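Bread on the table: speaker notes
Storkcombe Village Hall, 4 February 2020
Ayman Kabbaj

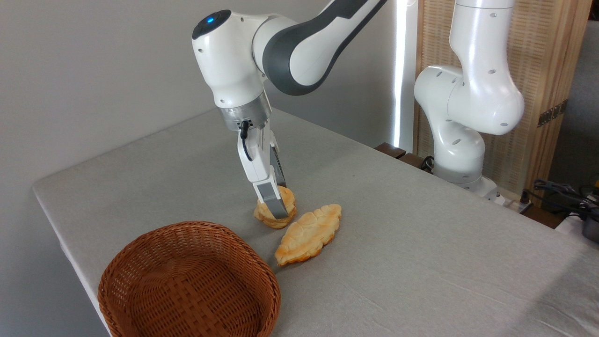 Start with the basket. Most people buy the bread first and then look for something to put it in, and they end up with a heap. I would like people to go home and look at whatever basket they already own before they buy another loaf.

Introduce myself. Nine years on the morning shift at Lendari, first on the ovens and then on the counter. I now do the breakfast tables for the guest house as well. Mention that Renzo Bianchini taught me most of what I know about laying a table and that he would disagree with half of tonight.

Baskets

Wicker is what I use. A tight weave keeps most of the crumbs in and a rolled rim is kinder to the hands when it goes round the table. An oval one suits mixed bread. Long pieces go along it and round ones fill the ends.

Line it or leave it bare? For crusty rolls I leave it bare. Anything with butter in it gets a cloth or a sheet of baking paper, otherwise the grease gets into the weave and you will smell it by September. Washing: a stiff dry brush first, then a damp cloth, then stand it somewhere airy overnight. Don't soak it. I ruined a good one that way.

(Pass the two baskets round now. The small one is from Trodero and has a mended handle, so ask people to hold it underneath.)

The cloth

Plain cloth, pale grey or off-white. Golden crust looks good against it and so do the darker ridges on a pastry. Patterned cloths fight with the food. I know some of you have your grandmother's embroidered one. Use it for tea.

Iron it on the table if you can. Put a towel underneath and take care with the varnish.

Lay everything out on the cloth before any of it goes in the basket. It takes a minute and you find out what shapes you have. One round roll and one flat, leaf-shaped pastry already want different places. Turn the pastry on the diagonal and it takes up less room than you would think.

Filling it

Heaviest at the bottom. Round rolls are the base. Flat pastries lean on them with the toasted side up. Anything layered goes in last, and you pick it up low down by the sides. Press on the top and the layers crack.

Don't fill above the rim by more than half a roll. People will take from the middle and the rest slides out on to the cloth.

Leave one side a bit lower than the other and turn the low side towards the guests.

(If running late, skip the next part and go straight to keeping things warm.)

How much to put out

We kept a tally at the guest house for one winter. 451 rolls put out, 164 pastries, and 26 rolls came back whole. We had expected far more waste than that. The pastries nearly all went, so we started putting out fewer rolls to begin with and refilling halfway through. A half-full basket that gets topped up looks better than a full one going stale, and the second lot is fresh.

At home, allow two pieces each and keep a few back in the kitchen.

Keeping things warm

Low oven, five minutes, straight on the shelf. Not the microwave. Crust goes leathery and the inside goes hard as soon as it cools. Pastries want less time than rolls, so put them in when the rolls are nearly done.

Let everything stand for two minutes before it goes in the basket. Steam trapped under a cloth softens the crust.

Questions I usually get

Gluten-free: separate basket, separate tongs, other end of the table.

Yesterday's rolls: fine if refreshed in the oven. Sprinkle with water first. Yesterday's pastries I would slice and toast.

Where to buy baskets: the Saturday stall behind the Bellini shop, or charity shops. Check the base by pushing it with your thumb. If it creaks a bit it is all right, if it snaps put it back.

Recipe sheets are on the chair by the door. Please return the tongs to the box.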